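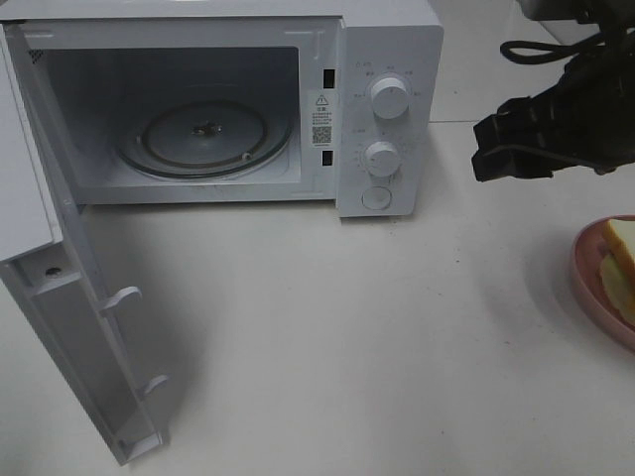

Resetting the microwave cell between runs

Judite Bastos wrote the first version of this on the back of a Sunitz delivery slip, and the slip has since gone missing, so it now lives on a web page like everything else.

You need a 3 mm hex key, a soft cloth, masking tape and patience. Allow 20 minutes, or an afternoon if you skip step 1.

1. Put the arm in hold and wait for the controller to say so. "It looked stopped" is how the last Kuneo gripper got its new shape.

2. Unplug the microwave. The arm turns knobs and presses the door button perfectly well without any power, and you will be putting your hands in there.

3. Open the door all the way. The taught poses assume fully open, and a door left halfway is a door the arm will introduce itself to. Check both latch hooks for cracks and wipe out the two slots they go into. Crumbs in the lower slot account for most of our "door not closed" faults.

4. Lift out the glass plate, wipe the roller ring, and put the plate back so it drops onto the hub. Turn it by hand. If it rocks, it isn't seated.

5. Tape the microwave's feet to the table marks. It slides a little every time the door button gets pushed, and after 200 pushes a little becomes a lot.

6. Set both knobs to their start positions by hand. The lower one is the timer - don't force it backward.

7. Check the gripper fingers for play and snug the screws. Follow the cable from the wrist back and make sure its loop has slack with the arm at full reach.

8. Release hold and run program 2624 at the slowest speed, with a hand on the stop. It touches the door button, then each knob, then backs off. If it misses the button, go back to step 5 before you reteach anything. Joshi retaught all of it one March and the problem was tape.

9. Write the cycle count in the Plekberg log. Fingers get swapped at around 1000 cycles, whether or not they look fine.

Bread and plates for the next run go on the right, where the arm expects them. Please don't eat the bread.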